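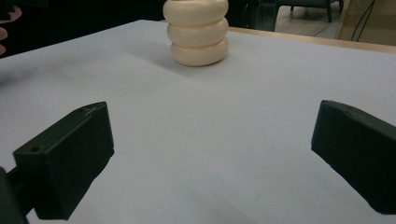
The rings come back

When my neighbour cleared her attic in December, she gave me a bag with toys for my daughter, and the first thing that came out was a stacking toy. The pole was gone. The rings were still good, and my daughter, who is now two, did not miss the pole at all. She put one ring on another and clapped for herself.

I grew up with such a toy and never thought about it. Now I see it in every house where I drink coffee. In my childhood the rings were always in hard colours, the red one on top. Today many parents want them in cream, sand or oatmeal, and the toy stands on the shelf between the candles and the books as if it was part of the furniture.

To understand this change I went to Beltby, where Sanne De Graaf has a small shop called Brelow. She sells toys for children under 3, and the shop is so narrow that a pram has to go out backwards. She started with bright colours only. Her customers kept asking for something quieter.

"They say it is for the baby," she told me, pouring tea in a cup without a saucer. "I think it is for the living room. The baby is happy with a spoon."

She let me handle several sets. Some were firm and heavy and made a good knock on the counter, others were padded and could be thrown at a brother without damage. I liked best a fat, rounded kind from a small maker named Domitetti. It costs more than I would pay, and I told her so. She laughed and showed me a second-hand basket under the window, where a set goes for a few coins if one ring is missing.

A pole makes the game easier, Sanne believes. The ring has one place to go and the child learns it in a week. Without a pole the tower can lean, and the child must look at what the hands are doing. At home I have seen that my daughter presses each ring down with a flat palm and waits a moment before she lets go. She is not so patient with her shoes.

The pale colour has one clear disadvantage. It shows everything. Banana is the worst, then felt pen. Sanne tells her customers to wipe the rings with a damp cloth and a little mild soap, and to read the label before they put anything in the washing machine. I have also lost one ring on a light carpet for two days – it was beside the sofa the whole time.

We keep ours in a bread tin on the lowest shelf, low enough that she can fetch it without calling me. In the morning she carries the rings to the table one by one. She has found out they can be bracelets, a hat for the bear and, for a short time, a wheel. My husband built a very high tower with the rings and all the egg cups, and she looked at it politely and took the bottom ring out.

My neighbour visited last week and recognised them at once. Her son chewed on these, she said, and he now has a beard. She sat down on the floor in her good coat and started to build, and my daughter handed her the rings in the wrong order.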